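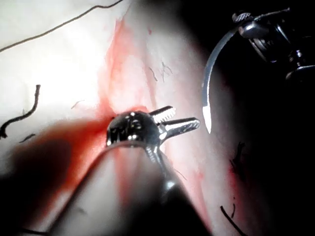
December, bench notes, afternoon

Kettle's on, so I'll get this down before it slips away on me. The needle handover runs are finished for this round. That makes 387 attempts in the log, and I've finally been through every one of them with the new labels, which took a good deal longer than I'd promised everybody at the group meeting.

The question hasn't changed since the fall: does the policy do better at the pass when it gets the close view as well as the overhead one? We trained two versions on the same demonstrations, 300 of them, all done by hand on the Marulanda pads. Widoveck gets both views, Flimov only the overhead. Everything else was kept the same, right down to the learning rate, which I was sorely tempted to fiddle with and didn't.

Widoveck is the better of the two, and I'm very pleased! The gain is nearly all in the last little stretch, when the free jaws are open and coming in beside the needle. Flimov gets to the right neighbourhood and then closes too early, or closes on the tip, which we count as a miss even if the needle stays put. Widoveck tends to wait (you can see it hesitate on the plots, bless it) and then takes the needle further along the curve.

It still goes wrong, mind you. I pulled out 9 runs where it stalled with the jaws parted and never closed at all. My hunch is glare. The polished wrist joint throws back bright spots that wander about as it turns, and against a pale pad there isn't a lot else for the network to hang on to. Bits of old thread may be part of it too. A dark scrap lying on white looks an awful lot like a needle if you're a small network and it's a bit out of focus.

So I've gone through Cleltora, our labelling tool, and marked the stray thread in 3,027 stills as its own class, separate from suture in use. My wrist is letting me know about it. Retraining starts tonight on the big machine, so please leave that one alone until morning if you can spare it.

Still to do: repeat the stalled runs with the lamp turned down, same starting poses. Copy the calibration file over to the shared drive, as I keep forgetting. And we're nearly out of pads, so would whoever orders next please get the pale ones again, so the comparison holds.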